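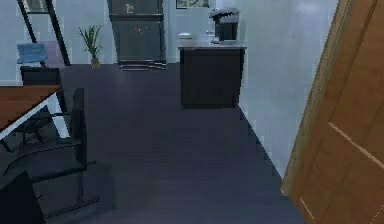 Office door open, coffee machine at the far end

Doorway tuning on the sim robot – costmap or camera?

ponwood_nav
Looking after the Gulov base in our simulated flat. It stalls in doorways. Inflation radius is 55 cm, camera at 4 Hz. From the office doorway it has a clear run to the dark cabinet, yet the planner calls it blocked. I've restarted it 14 times since July. What should I change first?

tannous2
Inflation. 55 is far too much for a house. Halve it and clear the costmap before each run.

ponwood_nav
Did that. Office is fine now. Next room still gives trouble, and I think it's the trolley. 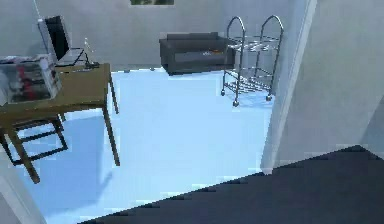

Trolley by the door frame, sofa behind

fistus_bench
Thin chrome rods are bad for depth, even rendered ones if you have the noise model on. The gap between the cart and the frame is narrow as well. I'd leave the radius alone and raise the camera rate. At 4 Hz you're planning on old data.

tannous2
Disagree. Rate won't help if the rods never show up in the cloud. Put a box collider round the whole cart and be done.

fistus_bench
Then you've tuned it for one cart. Move the cart and the fault comes back.

tannous2
The collider moves with the cart if you parent it properly.

ponwood_nav
Trying both, one at a time. Separate question: the view is tilted in some runs, with the door leaning and the wall line level. Is that the mount? 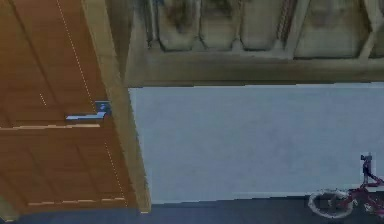 Re: tilted view

fistus_bench
Check the camera transform first. Zero the roll and pitch, save, reload, then look at the door edge again. Also add the bike to your obstacle list, the upright post is slim too.

tannous2
Agree on the transform. Log 500 frames after the reload and compare roll at the start and end. If it drifts, the mount joint isn't fixed.

ponwood_nav
Joint was set to revolute. Changed to fixed, logging now. Will post the numbers tonight.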